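27 September 2023

**Merner Hat Drive Opens for a Second Fall**

Rollwood neighbors, we're so happy to say the hat drive is back, and last year's 354 hats still make us smile!
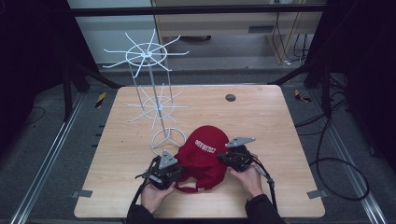 *A red "COLORADO" cap.*

Bring clean caps to Altetti Hall or the Achari bakery.
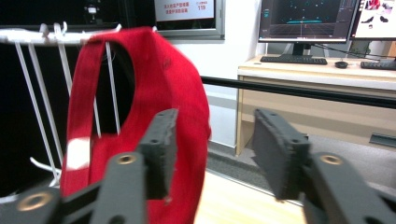
*Red cap on a white wire rack.*

Knitted hats are dearly loved too, in every size you can think of,
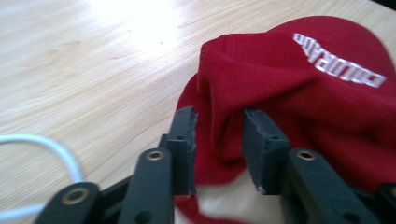
and baby sizes always go first.

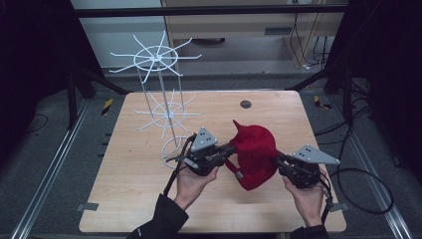
## Drop-off

Both doors open until 5 p.m.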